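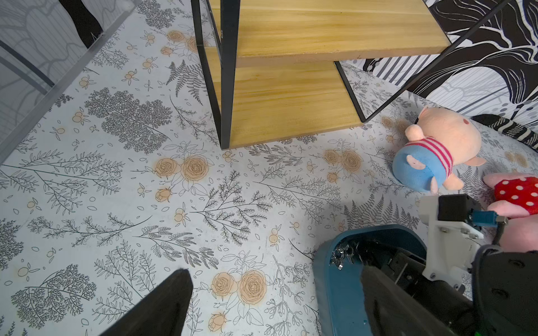

Itesness 把持学習チーム/収集班の日記

豚の日だった。朝から夕方まで、ずっと豚のぬいぐるみを棚に上げていた。書くとふざけているみたいだけれど、ものすごく楽しかったので忘れないうちに書いておく。

先週までの積み木とスポンジは、もう目をつぶっても操作できるくらいやった。硬いものは硬いし、スポンジは潰れるけれど形が素直で、どこをつまんでも大体同じように持ち上がる。ところがぬいぐるみになったとたん、別の競技が始まった。頭をつまむか、胴をつまむか、服の布をつまむか、それで全部変わる。今日の二匹は服を着ている。肌色っぽい桃色のほうが赤と白のしましまのシャツに青い半ズボン、ピンクのほうが赤地に白い水玉のワンピース。棚は二段の小さいやつで、松の板に黒い金属の枠。下の段は床すれすれなので簡単かと思ったら、上の板が手首に近くて、入れる角度がけっこう限られる。上の段のほうがよほど気楽だった。

午前中はまず練習。記録を回さずに好きなだけ動かしていい時間で、私はこの時間が一番好きだ。今日わかったのは、しまシャツのほうは胴の真ん中を上からまっすぐいくと、足がぶらんと下がって棚の縁に引っかかること。少しお尻寄りを持つと頭が下がって、今度は頭から棚に入っていく。見た目は間抜けだけど、これが一番きれいに収まる(頭突き方式、と勝手に呼んでいる。共有メモにもそのまま書いてしまった)。ワンピースのほうは布をつまむと中身がついてこない! 布だけがぴよーんと伸びて、あとから胴が遅れて上がってくる。これを見たときは声が出た。手首のカメラで見ると、指のすぐ先で水玉だけが近づいてきて、豚本人がまだ床に寝ている。

で、この「布だけつかんだ」場合をデータに入れるかどうか。昼にみんなでかなり話した。私は入れたい派。布だけつかんで、あ、違うなと気づいて、いったん下ろして、胴をつかみ直す。この「気づいて直す」ところまで入っている例がほしい。春に作ったSollenのセットは、上手にできた例ばかり集めたせいで、本番で一度しくじるとそこで固まる癖がついた。3月の評価でぬいぐるみを半分つかんだまま空中で延々と止まっていたのを、私はまだ根に持っている。結局、つかみ直しは一本の中で一回まで、二回以上になったら捨てる、という決まりに落ち着いた。ちょっと厳しい気もするけれど、迷っている手つきばかり覚えられても困る。

午後は本番。一本の上限は60秒。始まりの合図から、豚を棚に置いて、指を離して、手を引いて終わるまで。60秒と聞くと長そうでも、焦ると本当に短い。逆に慣れてくると早すぎて、同じ動きばかりになる。収集の難しさはここだと思う。うまくなるほど人間は最短の道を選ぶので、放っておくと全部そっくりの軌道になってしまう。だから一本ごとに置き方を変える。仰向け、うつぶせ、横倒し、頭がこっち、頭があっち。棚に近いところ、床の端のほう。二匹を離したり、くっつけたり。くっつけたときの「どっちを取るか」がまた面白くて、指示文を先に引いてから手を動かすようにしたら、自分でもかなり迷いが減った。

床の柄は今日から植物柄。黒い線のシダや葉っぱの間に、オレンジがかったバラと小さい実が散っている。正直、派手。でもこれがいい! 前の無地の床で集めたぶんは、床と物の区別が簡単すぎたと思う。バラの色が桃色の豚の肌に案外近くて、モニターで見ていると一瞬、耳なのか花なのか迷うことがあった。人間が迷うなら学習する側も迷うはずで、そういう場面こそ数を入れておきたい。途中からは意識して、しまシャツのほうをバラの上に寝かせてみた。壁の柄もにぎやかなので、モニターの隅まで模様でいっぱいになる。最初の数本は目がちかちかしたけれど、おやつの時間には何とも思わなくなっていた。

困ったのは指先の影。手首を低くすると、左の指の陰で手前がぐっと暗くなる。柄が濃いところだと余計に見えにくい。明るさを上げる案も出たけれど、私はこのままでいきたいと言った。部屋を変えれば照明も変わるし、影があるのが普通の状態だから。そのかわり、極端に暗くなった本には印をつけておくことにした。あとで抜くのも足すのも、印さえあればどうにでもなる。過去の自分が印をつけなかったせいで一晩かけて見直したことがあるので、これだけは絶対にやる。

それから、Cemeoの記録ソフトが新しい版になって、印をつけるキーが手元のペダルに割り当てられるようになった。地味だけど最高。両手がふさがったまま「今のはだめ」を踏める。踏み間違えて良い一本を捨てたのが一度あって、それはかなり悔しかった。頭突き方式の、それはそれは美しい一本だったのに。

夕方、数を締めた。通し番号で806まで来た! 捨てたものも番号には入るので、使える数はこれより減るけれど、それでも八百の大台。三百のあたりで腕がだるくて、椅子の高さを変えてからぐっと楽になったのを思い出す。ぬいぐるみの組だけで200を集めるのが今回の目標で、今日の調子なら来週のうちに届きそう。届いたら一度Aguirreの計算機で小さく学習を回してみたい。全部そろってから回すより、途中で一度見たほうが足りないところがわかるから、と言い続けていたら、今日ついに許可が出た。やった。

何が足りないか、今のうちの予想も書いておく。当たるかどうか後で見返したい。

・下の段が少ない。みんな無意識に上の段をやりたがる(私も)。
・棚の手前すれすれに豚が落ちている置き方が少ない。
・ワンピースのほうが足りない。難しいから、つい後回しになっている。
・棚から下ろす向きの動きが一本もない。今回の範囲外だけど、ほしくなるに決まっている。

下ろす動きは本当にやりたい。片づけるたびに人間の手で棚から豚を下ろしていて、あれを毎回記録すればいいだけなのに、と思いながらやっている。上げたら次は下ろす、で交互に録れば、置き直しの手間も減って、そのまま次の一本の初期配置になる。しかも自然にばらつく。月曜の打ち合わせで言ってみるつもり。反対されたら、とりあえず2本だけ試させてもらう。動いているのを見せるのが一番早い。

あと細かいこと。ケーブルの輪が少し大きい気がするので、手首をいっぱいにひねる動きの前に確認すること。ぬいぐるみの毛が指先につくので、休憩ごとに拭くこと。しまシャツは何度も持っているとシャツの裾がめくれてくる。直してから始めるか、めくれたままも例に入れるか、まだ決めていない。私はめくれたまま派です。

帰りの電車でも、つり革をつかむ人の手ばかり見ていた。みんな上手い。近づきながらもう指の開きが合っている。ああいう「手前で開きを合わせる」動きを自分の操作でもちゃんとやれているか、次の収集の前に何本か再生して見てみようと思う。最初のほうの私は、たぶん全開のまま突っ込んでいる。見るのがこわいような、楽しみなような。

最終更新:5月8日(金)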